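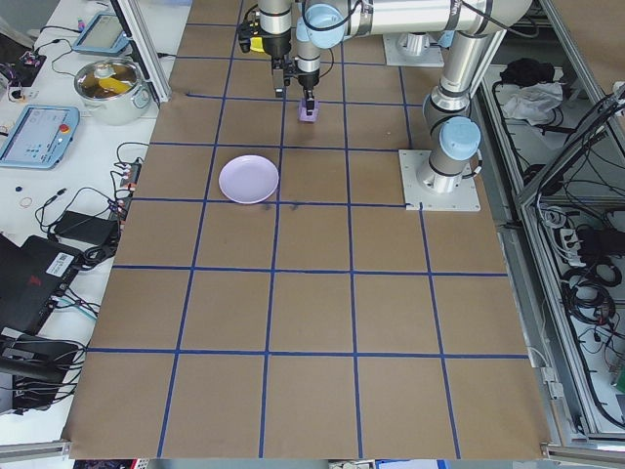 Moving the office number to a hosted line

2018-12-11

The old phone box at Bonolwood had eight ports, three of them dead, and the spare parts dried up in April. I moved the main number to a hosted service from Warklow over the weekend. Notes follow, mostly so I can repeat the job at the Ladorau site.

The number transfer itself was dull. I sent the form with a copy of the last bill, and the first request bounced on a mismatched suite number. The second went through.

Ring groups took longer. The default is to ring every handset for 60 seconds before voicemail picks up, and most callers hang up well before that. I set the first group to 20 seconds, then overflow to cell phones for 28, then voicemail.
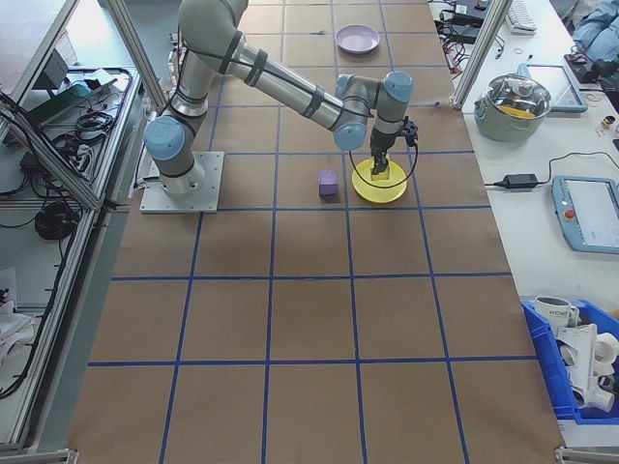
Overflow has one catch. If a cell phone is switched off, its carrier's voicemail answers at once and the call counts as taken. The fix is the "press 1 to accept" prompt, set per destination and off by default.

Caller ID on overflow calls shows the office number unless you pass the original through. I pass it through and add a short prefix to the name on the desk phones.

Still open: the door buzzer, which expects an analog line. An adapter is on order. Until it comes, the buzzer stays on the old box.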